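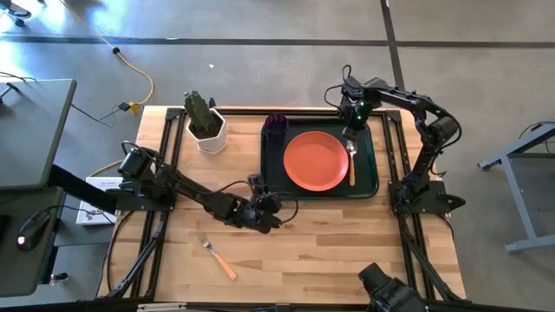 Kemeys Serving Tray, Dark Green

Item 506
$63
In stock at Ostenlow

A tray has one job, and a surprising number of them are bad at it. The Kemeys is a plain rectangle in a green dark enough to pass for black at a dinner party with the lights down. It has a raised rim, so a plate that slides has somewhere to stop before it reaches your lap.

We sell it for breakfast in bed, knowing perfectly well that most of them end up carrying the remote, the mail and a mug from yesterday. It does that too.

What fits

A dinner plate in the middle and a cup in the corner, with room left for a fork and a napkin. The round orange plate is the Omon, flat in the center with a low rim of its own. The little dark purple cup with the ribbed sides is the Skilemora, and it holds exactly as much coffee as you should be drinking after dinner. Both are sold separately. We tried selling all three as a set, and people wrote in asking for the set without the cup, then the set without the plate.

Orange on green was Annelies Mertens's idea. The rest of us wanted cream. Cream sold eight plates in October and has been retired.

Care

Wipe with a damp cloth and a little dish soap. Dry it before you put it away. No dishwasher, no microwave, no oven. We mention the oven on account of a letter.

Coffee rings come off if you get to them the same day. After that they are part of the tray.

Shipping and returns

Orders go out from Ostenlow in two working days. You have 30 days to change your mind, and the tray needs to come back clean. If it arrives damaged, send us a photo of the tray and one of the box and we'll mail a replacement. Keep the box until you hear from us.

From customers

"Bought one for my mother. She keeps it propped up on the sideboard and won't let anybody put food on it. Bought a second one to use." Godelieve Verbruggen, March 15, 2020

"Good tray. Greener than I expected from the word green."

"Would like handles."

Our answer on handles: we looked into it. The sample had lovely handles, and it no longer fit in the cupboard where everyone keeps their trays, between the fridge and the wall. You can pick this one up by the rim, with a hand at each end.

Also in this range

Omon plate, orange
Skilemora cup, dark purple
Kemeys tray, small (back in October)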